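Section 2. Planning your purchase of the Lorine home robot

Read this section before you send the order form to Grondeck.
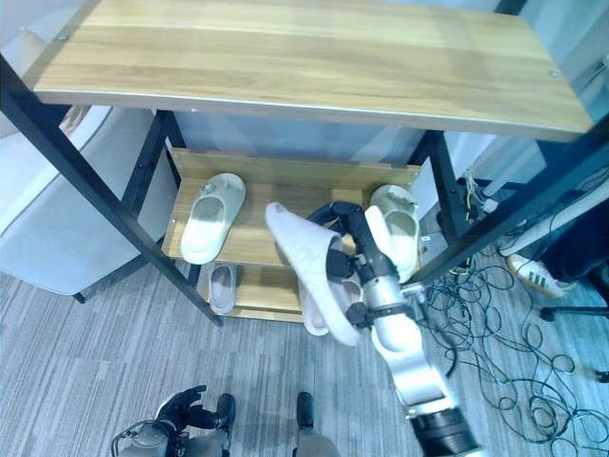

Which parts should be in the first budget?
The robot, two hands, the charger and one set of spare finger pads. The Ullow software license is billed separately, each January, so put it on its own line.

1. Write down the jobs you want the robot to do, for example putting slippers on a shelf. Choose the hands after this list is finished.

2. Measure the narrowest passage in the room. The robot needs 32 inches to turn.

3. Check the height of your shelves. The standard arm reaches objects up to 66 inches from the floor.

4. Ask for a written price from Šimkus, the service partner, for yearly maintenance. The price depends on your distance from their workshop.

5. Keep money aside for cable covers and a second battery. They are not in the basic package -- many buyers discover this only at delivery.

Note: The five-finger hand and the simple clamp hand use the same wrist connector. You can order the clamp first and change it later.

Caution: Do not order the floor stand before step 2 is done. Opened stands can not be returned.

Prices in the attached list are valid from Thu 21 November.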